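Friday, dye bench

Indigo vat no. 3 is alive!! I came in expecting to dump it and the surface had that coppery skin on it, with the purple flower pushed up in the middle like a head of lettuce. Left it alone until after coffee, which took some discipline.

Where we were: this is the fructose and lime vat, started with the Sepúlveda indigo (the paler of the two powders on the shelf, the one that smells a bit like hay). It stalled on us before, liquor gone a flat blue-green, and I had more or less decided the lime was stale. Opened the new tub from Dendard, added two level spoons, then one more of fructose, stirred slowly in one direction, lid on, blanket around the pot. Liquor this morning was clear amber going to olive when I tipped a ladle against the light. Gorgeous. pH strip put it at roughly 10 and a half, a shade low but perfectly usable. Temperature 102 F on the glass thermometer. 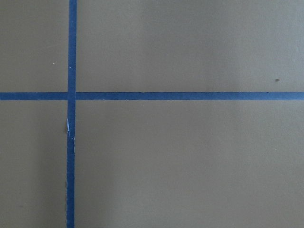

Blue tape crossing on the matte gray-olive surface.

First dips were scoured cotton, the plain Zasano sheeting, cut into strips and soaked in plain water overnight. Three minutes under, out, let it turn. I never get tired of the turn – it comes up a sour yellow-green and then the blue just walks across the cloth from the edges in. One dip gave a milky sky color. Three dips gave a proper denim. Seven dips is so dark I had to hold it next to black to see that it was blue at all, and I think it still had room to go.

The linen took it faster than the cotton, same as last time, but it came out blotchy near the fold. My fault, I wrung it instead of squeezing it. Do not wring the linen.

Also tried one skein of the Pralora wool, against the advice written on the lid in my own handwriting. Lime is hard on wool and I kept it to a single short dip with a vinegar rinse after. It is a soft gray-blue, a little harsh to the hand. Pretty, though! I would wear it as a hat.
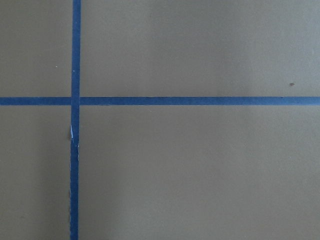 Why rest the vat between rounds of dipping?
Every piece carries some air in with it, and the liquor needs an hour or so under the lid to get back to amber before it will dye evenly again.

Clamped pieces: folded a strip into triangles, two square blocks, tight clamps, 9 minutes in one go. Too long. The dye crept under the blocks and the white areas are more of a pale wash with a fuzzy edge. Still my favorite thing on the line. Next time tighter clamps and several short dips, and dunk the whole bundle in water first so the inner folds are already full.
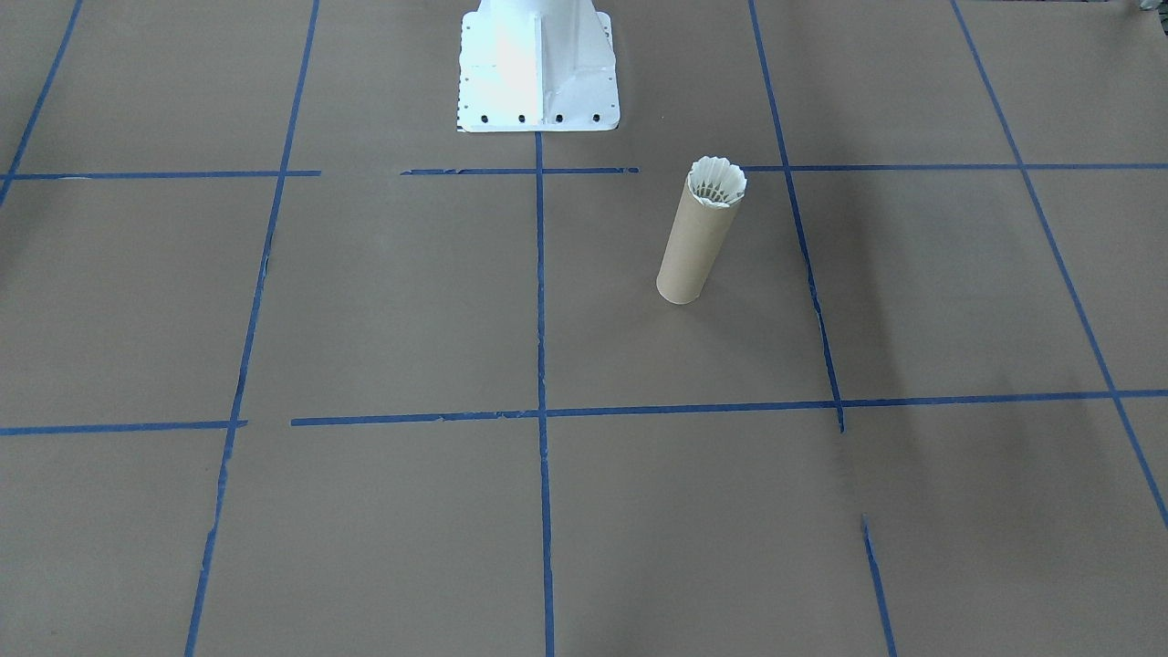

Blue tape grid on brown kraft paper, white arm base at the top.

Rinse notes: first rinse ran blue for ages on the seven-dip strip, then cleared quite suddenly. The one-dip strip hardly bled. Everything had a short soak in weak vinegar and is hanging over the sink. Rub test on the dark one once it is dry, white rag, ten strokes.

To do: feed the vat a spoon of fructose before leaving, stir, lid on. Label the strips with dip counts while I still remember which is which. Order more sheeting. Try the persimmon-dyed scrap in there on Monday, I want to see what blue does over that brown.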